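Hadgate Two-Arm Bench: Set-up Guide
Section 4. Rehearsal in Simulation

4.1 Before you begin

This section applies to members building the Hadgate bench at home or in the Falden shared workshop. Complete the wiring checks in Section 3 before proceeding. Motor power must remain off at the wall throughout Section 4.

1. Start the Bado simulator and open the kitchen bench file.

2. Assign the two-fingered gripper to the left arm and the multi-fingered hand to the right arm.

3. Enter 1,975 in the left reach limit field and 1,805 in the right. Both values are in encoder counts.

4. Save the file under your own member name. Do not overwrite the master copy.

NOTE: Members using the older Szabó controller must load profile 8 before step 3. Other profiles reverse the direction of the right wrist.

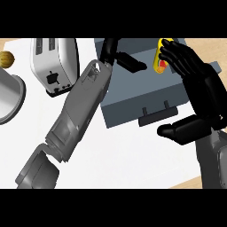
4.2 Setting the shared zone

The shared zone is the volume that both arms are permitted to enter. It must be defined before any motion program is run, and it must be checked again whenever an arm is remounted. Position the arms so that they converge over the cabinet, with the yellow can between the gripper's right finger and the fingers of the hand. Keep the right thumb above the tabletop and in front of the cabinet handle.

5. Select Record Zone and move each arm back towards its own side.

6. Set the minimum clearance to 124 counts.

7. Run the program at the lowest speed. If a collision warning appears, return to step 5.

CAUTION: The simulator does not model cables. Allow enough slack at each elbow joint for full travel, and secure the cable clear of the fingers.

4.3 Approval for powered operation

Workshop members must submit the saved file to Ilona Szűcs or Gyula Mészáros for review. Powered operation is not permitted in the workshop until the file has been signed off. Home builders are strongly advised to seek the same review.

Proceed to Section 5, Emergency Stop Wiring.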